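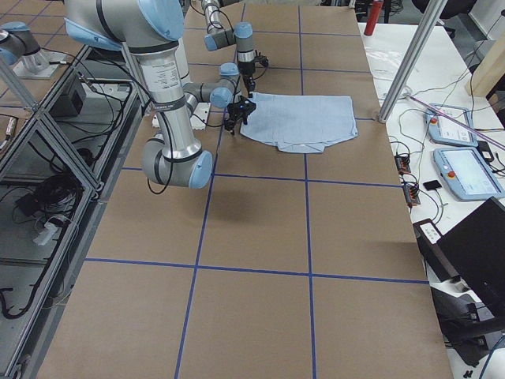

Vol. 4, p. 115

Work cell budgeting

Work cell budgeting is the part of equipment planning in which a buyer sets out the full cost of putting one or more robot arms to use at a table or bench. It covers the arms and grippers, the structure that carries them, the work surface, power, controls and floor space. The term is used mostly for small cells that handle light goods such as folded cloth.

Scope

A quotation for an arm often leaves out the gripper and nearly always leaves out the table. Planners therefore keep two lists. The first holds items bought from the arm supplier: arms, grippers, teach pendants and cables. The second holds items bought locally, such as aluminum extrusion, power strips, a monitor, a side table and a chair. Cardboard and blue tape, used to cover a table and divide it into cells, are normally charged to supplies.

Two-arm cells

When two arms work over the same cloth, shared items are entered once and the rest twice. Each pendant needs a place within reach of the operator, with its red stop button clear of other equipment. Side table space is the entry most often missed – Krystyna Zalewska's planning sheets for the Dornavell workshop give it a line of its own.

Worked figures

The Dornavell sheets list 2957 for structure and surfaces and 1451 for power, cabling and display, with arms priced separately. Amna Niazi later added 60 for replacement coverings. Delivery was left open until April.

Timing

Structure is usually ordered first, as the mounting plates must be in place before the arms can be fitted. Cable lengths are measured after that.

See also: Brundeck method; Martens table; Unach (supplier)

Recent articles
Gripper selection
Spare parts allowance
Floor loading
Lease or purchase

14 shares | 3 comments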